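Friday, June 12, 2020

Hand grippers, ribbed pads (Gerholm) against the old smooth ones. Mafalda Marinho says the ribbed set "settles it". I'd like to see more than 60 picks before agreeing.

- fruit: tomatoes, oranges, apples, pears
- tray: white perforated one
- smooth pads: 3 drops in 60, all tomatoes
- ribbed: none so far
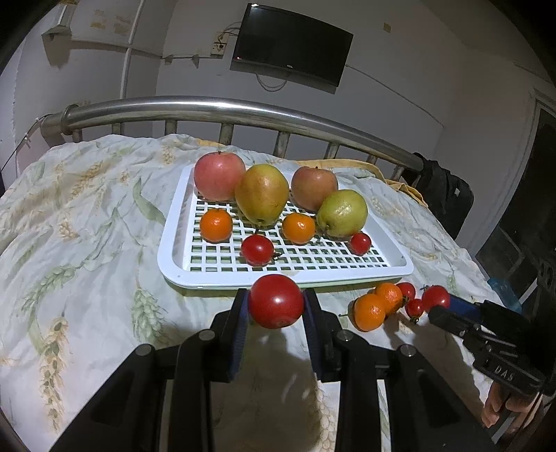

Three drops could easily be me squeezing badly first thing. Skedow's sheet promises "no bruising" and gives no force figure, so I don't count that either. Cut a few tomatoes open tomorrow.

To do: swap hands halfway, run 220 each, and leave the pears till last.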